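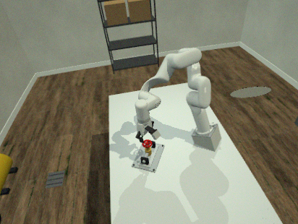

Teaching a robot arm to turn a valve handwheel

This is part two of the garage irrigation build. By the end of it you'll have a simulated arm that can line up on a small handwheel and give it a quarter turn, and I promise it is the most fun I've had with this project so far! I'm doing it all in the simulator before I let my own arm anywhere near the plumbing.

What you need

– the Quintela simulator, with the workshop room loaded
– the Tasness arm model with the parallel gripper
– the valve file from part one (brass body, red wheel, gray plate)

Step 1. Place the valve

Put the plate on the table well inside the arm's reach, then rotate it a little. A plate lined up perfectly square with the base makes everything look easy, and then the first crooked one ruins your evening. I set mine 20 degrees off and saved that as the starting layout.

Step 2. Get above it

Move the wrist over the wheel with the gripper pointing down and the fingers spread. Set the hover height to 100 mm over the rim and check it from a low side view as well as from overhead. From overhead you really can't judge height, and I drove the fingers into the plate more than once before I figured that out. 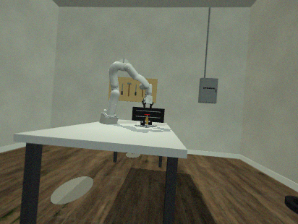
Save this pose as "hover" – every attempt starts and ends there, so it's worth fussing over. If the elbow flips when you run back to it, add one more waypoint halfway and the problem goes away.

Step 3. Line up the fingers

Switch to the wrist view. You want the wheel's hub midway between the two fingertips before you go any closer. Turn the wrist until the fingers will close on the rim with the pipe brackets well clear of them (my first try clipped a bracket every single time). Then go in slowly, close gently, and rotate the wrist.

Step 4. Let it practice

Now add small random shifts to the plate position and let it run. I left mine going through lunch and came back to 843 attempts in the log, which made me ridiculously happy. Sort the failures by plate angle first. Mine bunched up at one end, and widening the finger opening a touch fixed most of them.

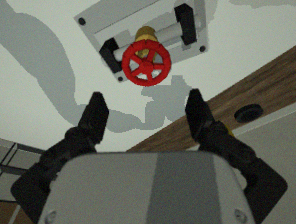 Dorner wrote in the comments that the closing force matters more than the opening, and that dropping it to 19 newtons stopped the wheel from slipping out halfway through the turn. I tried it the same night and it's a lovely improvement, so set that before you start a long run.

Part three moves on to the real arm and a much leakier valve.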